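FOR IMMEDIATE RELEASE

Tetesau students open their robot kitchen to other schools

The robotics club of Tetesau Secondary School will make its simulated kitchen available to other student teams in August. The club was founded in 2016 and has now 15 members, from grade nine to grade twelve. They meet at lunch hour and write all the code by themselves.

The project, with the name Fulier, lets a student program a robot arm on a computer before touching a real one. "Our school has no budget for an industrial arm, so we learned to work in simulation," says Karine Desjardins, the teacher responsible. "A mistake costs us a restart – no more."

Teams may register until the end of the month. There are 20 places, free of charge. Enquiries go to Harpreet Simard, club secretary, at the school office.

The programming task for new teams is tidying up a table after breakfast. Each team writes its own grasping routine and chooses which object the arm should take first. In the simulation the gripper holds a red can upright by its top, in front of a black toaster, and a fork is also on the table. Marks are given for a clean grip and a careful path – speed has no influence on the result.
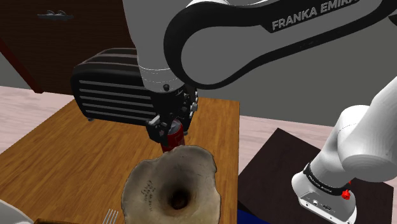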